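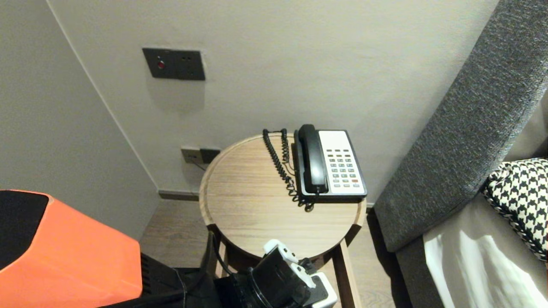 Reda Ashour wrote under my last post that the alliance was finished in July and I was the only one still pretending otherwise. Maybe. Fair point on the timing anyway.

2021-12-27. Quick one, bags half packed.

So the Drumthorpe council vote. 907 members on the roll, and the motion to stay in the coalition passed by 9. Nine! After all those speeches about unity. The party leadership is calling it a mandate, which, come on.
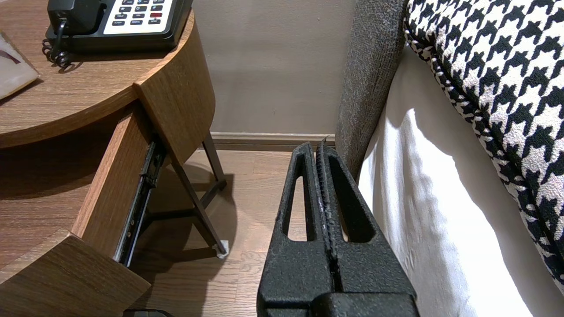
Round nightstand, wood floor.

What bugs me is the Danel branch. They walked in promising 200 votes against and then half the delegation went quiet. Somebody got to them, or they just wanted to go home. Aisling Ó Dálaigh gave the only decent speech of the night, said the junior partners get the blame and none of the budget, and she got two minutes before the chair cut her off. Two.

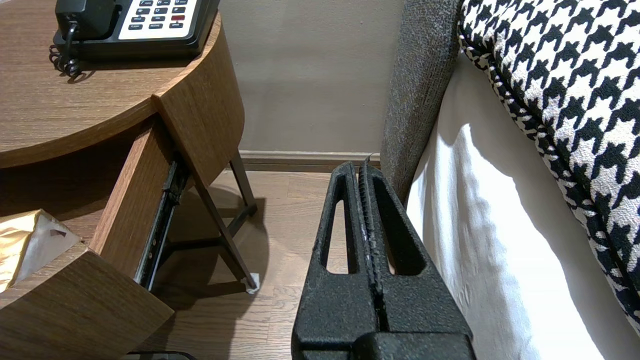

And the Gollutberg people still haven't said wether they'll run their own list. My guess is yes. They've been printing leaflets, you don't print leaflets if your staying put.

Painemal is the seat to watch. Lose that and the coalition is a name on a door.
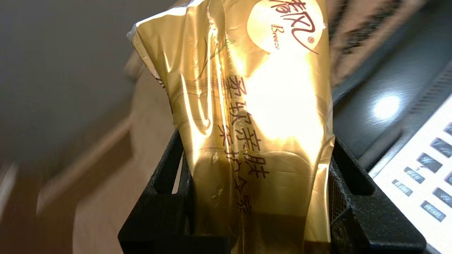

Gold wrapper, cream badge near the top.

More when the full count by branch is out. Comments are open, Reda, go on then.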